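FOR IMMEDIATE RELEASE

2018-04-14

Makolbridge Opens Folding Room for Donated Bedding and Clothing

HAWORTH – Makolbridge, the household textile charity, today announced the opening of a folding room at its Salley Street building. The room will handle bedding, towels and everyday clothing given by local households, and will prepare them for families moving into a new home.

The service builds on a trial that began last September. During the trial, Makolbridge sorted, folded and delivered textiles to 754 households. With the added space, the organization expects to reach 3000 households a year.

Each order is made up to suit the home it is going to. Families choose blankets, sheets and towels from a printed list, and staff fold the items to a common size so that they stack well and fit on a standard closet shelf. Clothing is handled separately and is folded last.

"A move is tiring, and the linens are often the last thing to be dealt with," said Llinos Harries, director of Makolbridge. "We want people to be able to make up a bed on their first night without opening ten boxes."

Makolbridge will also offer free home visits for residents who find laundry and folding difficult after an illness or an operation. A visit lasts up to 2 hours and covers one bedroom. Staff work on the bed itself, which gives them a wide, flat surface at a comfortable height, and put the finished stacks away before they leave.

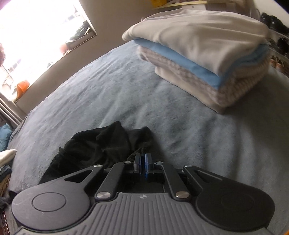

Folded textiles stacked on a bed with a gray-blue plush blanket, with a crumpled black garment.

Home visits may be booked up to four weeks ahead. Residents are asked to have clean items ready in the bedroom and to set aside anything that should be hung.

"Our staff follow the household's own habits wherever they can," said Dennis Goodall, head of home services. "If towels have always been folded in thirds, they will be folded in thirds."

Donations are accepted at the Salley Street entrance on weekday mornings. All items should be washed and dried before drop-off. Pillows and mattress pads cannot be accepted.

Media contact: Gintarė Rätsep, Makolbridge Press Office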